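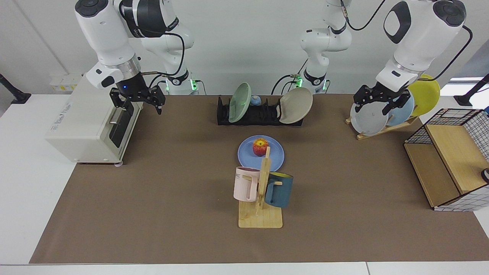
Two robot arms, a small oven and a wooden plate rack.

Kirkholm Council Election: Your Questions
Dec 25, 2018
By the Gota Ledger politics desk

Why is there an election in March?
The governing coalition lost its majority when the Rurkik List walked out over the harbor budget. It has since walked back in, but by then the date had been set and the posters had been printed.

Are Bashir Forward and the Bashir Union the same party?
They were until last spring. They now agree on everything except who should be first on the list.

Will they merge again?
Talks are going on. Both sides call them productive, a word they also used the night they split.

How many signatures does a new list need?
It needs 2,000, all from registered voters in Kirkholm. Last time one list turned in plenty and had 352 struck out, many of them in the same handwriting.

Can a small party still win a seat?
Yes. The last seat in the previous election was decided by 222 votes. The loser asked for a recount and lost that too.

What if I've moved to Gota?
You vote where you were registered on the cutoff date. Moving trucks are not accepted as proof of address.

Can I put up a sign?
On your own property, yes. On a lamppost, the fine is 200 crowns per sign, and candidates pay it with surprising good cheer.

When do we get results?
Late. Bring a sandwich.

Contact the politics desk | © 2018 Gota Ledger | Back to top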